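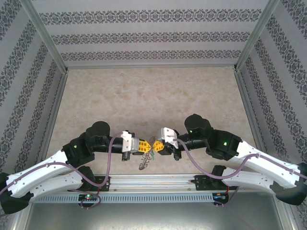 Events meeting, 2/5/18. I took notes again, so blame me for the typos!

We're going with Sunix for the October party – the Allden folks want a shuffleboard table plus a roulette top, and Lemaire couldn't do both. Headcount is 146 (up by 10). Rental comes to $493, delivery included, and I'll send the deposit.

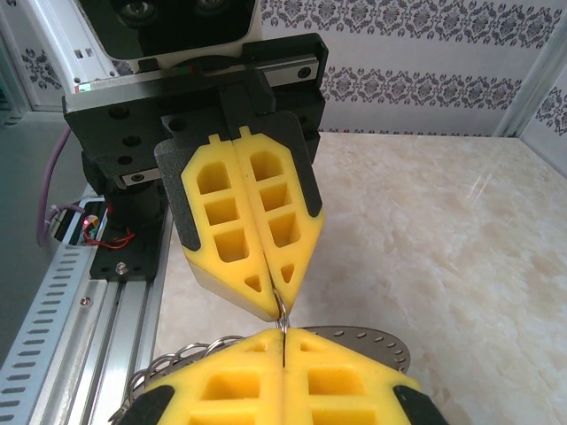
*Yellow fingers on a silver rail*

We skipped the prize list. I still need a floor plan from the hotel before I can book the table spots.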